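Where Do All the Cups Go? My Project on Drinkware at Outdoor Concerts in Jillstead

Final report, Events and Hospitality, second year
Handed in Feb 9, 2023

So I should say up front that I picked this subject because I work summers at a concert bar and I was tired of sweeping up plastic. My tutor, Gunnlaugur Ladefoged, told me that being annoyed is a perfectly good reason to start a project as long as I wrote down what I found and not what I wanted to find. I tried! You can judge.

The plan was simple. Jillstead has an open-air stage by the river, and the bar there is run by a small company called Stutar. They use throwaway cups for beer and soft drinks, and for wine they switched to reusable glasses with a deposit. You pay 2 dollars extra, you get it back when you return the glass. I wanted to know how many come back, and what people think of drinking wine out of something that isn't glass.

I went to the last concert of the season, in November, which was a terrible idea as far as my feet were concerned (wear boots) but good for the project, because the crowd was small enough that I could stand next to the return table and see what was going on. Vilém Šindelář, who managed the bar that night, let me copy the numbers off his sheet. Stutar handed out 258 wine glasses and 87 percent came back before closing. I had guessed way lower, I'd even written a whole paragraph about people being careless and had to delete it.

The rest I can't account for. Vilém's theory is that people simply like them and take them home, and 2 dollars is a cheap souvenir. I asked if that bothered him and he shrugged and said the deposit doesn't cover a new one, but it takes some of the sting out.

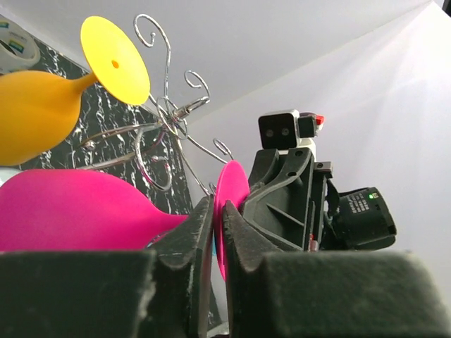 Does wine taste different out of a silicone glass?
Most of the people I talked to said it tasted the same once they stopped thinking about it, and the ones who did complain were mainly bothered by how the rim feels against your lip.

That rim thing came up a lot more than I expected. I did 9 short interviews, all with people waiting for the second band, and I'd planned my questions around price and the environment. Hardly anyone wanted to talk about either! They wanted to talk about how it feels to hold a soft glass. One woman said she squeezed hers by accident and got red wine down her sleeve. A man next to her said he'd dropped his twice already and that was exactly why he liked it. I ended up throwing out half my questions and just letting people go on, which made the interviews messy to type up but a lot more fun to read.

Washing was the other big topic, at least for the staff. The glasses go back to the kitchen in crates and get run through the same machine as everything else, but because they're so light they flip over and fill up with dirty water. The kitchen crew now puts a second rack upside down on top to hold them in place. It works okay. Drying takes forever, and lint sticks to them if you use a towel, so they get left out on racks overnight.

What I'd do differently: I only went to one concert, and a cold one, and the crowd was older than what they get in July. I also didn't ask anybody how much they'd had to drink, and that probably matters for whether you remember your deposit. And I should have asked to see the sheets from earlier in the season so I had something to compare with. Vilém said he had them somewhere, I just never followed up.

If somebody in next year's class wants to pick this up, I'd look at the beer cups. Stutar is thinking about a deposit for those too, and the lines are so much longer at the beer side that I don't know how the return table would cope. My interview notes are in the department folder under my name, and the sheet with the numbers is stapled to the back of the printed copy.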